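Workshop notebook, cultural mapping, Clavstead
January 9, 2020

Back in after the break. Heating on, kettle broken, everyone's scarf on the radiator. Notes from this morning plus what I did after lunch, before I forget it.

Main thing today was the spending model for the Clavstead arts precinct. Old version counts anyone who buys a ticket at the Pullis as a visitor to the neighbourhood. Doesn't hold. Half the November audience lives within walking distance and would have bought their dinner on the same street anyway. So split the survey file into local / rest of city / out of town and re-ran.

Survey file: 1,854 usable responses after cleaning. Threw out the duplicates where the tablet sent the form twice (same timestamp, same answers, same spelling mistakes). Kept the ones with no postal code but put them in their own group. Benedito thinks they should be shared out across the other three in proportion. I don't love that. People who skip the postal code question also skip the spending question, so we'd be spreading blanks over good data. Left both versions in the folder, his has BA on the end.

Local group spends less per head on the night but comes far more often. Out of town group is small and lumpy, a couple of big hotel bills pull the whole average up. Median looks sane. Use the median in the report and put the mean in the appendix for whoever asks, and somebody will.

Multiplier: still using the one from the old provincial tables. It's for all of arts, recreation and entertainment lumped together, so a bowling alley and a print studio get the same number. Not good enough for the argument we want to make about small makers. Benedito to ask if there's a finer breakdown. If not we drop the multiplier and report direct spending only. I would rather do that than defend a number I don't beleive.
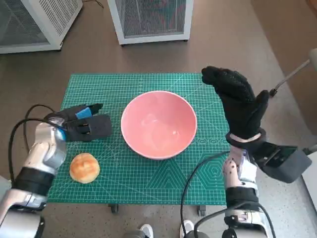
Jobs count next. Problem is the same as last year. Payroll data catches the theatre and the gallery, misses nearly everyone else on the street. The Magsi building has 11 studios let and not one shows up as an employer. They're sole traders, most with a second job. Counting them as zero is wrong, counting them as full time is also wrong. Trying hours instead: ask each tenant for a typical week in the busy season and a typical week in February, convert to full-time equivalents. Draft questions are in the shared folder, three of them, keep it that way or they won't fill it in.

Rents. Went through the listings again for the blocks either side of Magsi. Asking rents only, so treat with care. Ground floor retail has moved up, upstairs units flat. Matches what the tenants told us at the open evening but that's not evidence, asking rents and grumbling are both biased the same way. Need signed leases. The Birex people manage the upstairs units and said they might share figures with names removed. Said that in the fall too. Chase.

Note to self re the word "creative". We use it four different ways in the draft. Sometimes it means the industry code, sometimes the person's occupation, sometimes the building, sometimes just nice. Pick one per table and say which in the heading. The accountant at Magsi has a job in a creative building and isn't a creative worker. The sign painter at the hardware store is the reverse.

Talked through the place-making section with Benedito over bad coffee. He wants a stronger claim, that the precinct caused the new cafés. We have the cafés opening after the precinct, along with a new bus route and a parking change in the same two years. I said "associated with" and no further. He said the city won't fund "associated with". Probably true, still not changing it. Compromise: a short section on what we'd need to make the bigger claim, ie a comparison street with the same bus change and no theatre. He has a couple in mind. Will walk them when the ice goes.

Map: labels overlapping again at small print size. Moved the Pullis label to the other side of the street, fixed one, broke two. Colours for rent bands too close together on the office printer, fine on screen. Try a greyscale version.

Print run for the summary booklet, quote came back for 1,000. Too many if you ask me, we still have boxes of the last one under the stairs. Ask for a price on half.

Still open
Finer multiplier or none, Benedito
Tenant hours questions out to Magsi
Birex lease figures, chase again
Rewrite table headings (me)
Check wether the February street counts are booked. Thought they were, can't find the email.

Saved the model as v7. v6 has the wrong hotel column, don't open it.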